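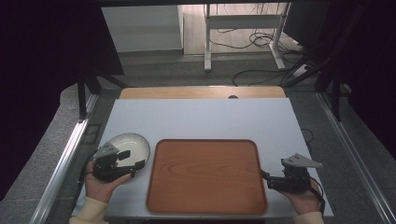 Pre-opening walkthrough for the open day at the Gagnon building, Stemville, 19 February 2023. Completed by the demonstration safety lead before visitors were let in. The checklist covers the table-setting demonstration in bay 2, the visitor line and the route to the exit. In bay 2 the operator works with a hand-held gripper in each hand, a plate on the left of a wooden tray and a cable coming off each gripper, and most of the comments below concern those cables and the ones on the floor behind the table. Items are marked OK, Fix (before opening) or Open (carried to the March visit).

1. WORK TABLE

1.1 Table stable, does not rock when leaned on. OK.
1.2 Side rails tight, no sharp ends within reach. OK. Left rail had one loose fastener at the near end. Tightened during the walkthrough.
1.3 Tabletop clear of tools and drinks. OK.
1.4 Tray and plate free of chips and splinters. OK. The plate is glossy and slips if it is gripped too low on the rim. Keep lifts short and over the table.
1.5 Spare plate available. OK. Kept in the Bondusico crate under the sign-in desk.

2. HAND-HELD GRIPPERS

2.1 Both units open and close fully. OK. Left and right tested with no load, then with the plate.
2.2 Brackets on top secure. OK.
2.3 Fingers clean, no cracks. OK. Wipe between groups.
2.4 Pinch hazard explained to anyone trying a gripper. Fix. The card from Idex was in the folder but had not been put out. Now taped to the sign-in desk. The guide should also say it out loud.
2.5 Sleeves and jewelry. OK with comment. Knit cuffs are fine for the operator as long as they stay at the wrist. Visitors with wide or hanging sleeves roll them up first. Rings and bracelets come off.
2.6 Minimum age for hands-on use posted. Open. The sign says "children with an adult" and gives no age. We need one number for all the bays.

3. CABLES AND POWER

3.1 Gripper cables have enough slack for a full reach across the tray. OK.
3.2 Gripper cables clear of the operator's feet. Fix. Both ran down in front and could be stepped on. Clipped back, checked again, OK.
3.3 Floor cables behind the table. Open. Too many in one place, with spare length left in a tangle by the white stand. Visitors can't get back there with the rope up, but staff do. Staff walk around by the cabinet side until it is sorted and tied.
3.4 Power strip. OK with comment. Not overloaded, no damage. It should be off the floor by the next visit. No liquids past the rope.
3.5 Emergency cutoff reachable from the operator's position. OK. Tested twice.

4. VISITOR AREA

4.1 Rope up, 32 inches from the near side of the table. OK. Operator's chair fits inside with room to get out.
4.2 Sightline for wheelchair users and small children. OK with comment. Leave a gap in the front row on the right.
4.3 Dark side panels fixed at top and bottom. OK.
4.4 Route to exit clear. Fix. Two boxes of handouts were stacked against the door of room 404. Moved.
4.5 First aid kit stocked. OK. Adhesive bandages low, enough for the day.
4.6 Guide has the desk extension, 868. OK.

5. BETWEEN GROUPS

5.1 Grippers down on the table, fingers open.
5.2 Plate back beside the tray.
5.3 Look at the cable clips. They work loose when the operator turns.
5.4 Check the rope has not crept forward.

RESULT

Bay 2 cleared to open with the three Fix items closed. Two items remain open, 2.6 and 3.3. Neither stops the demonstration. Copy of this sheet goes in the bay folder and one to the front desk.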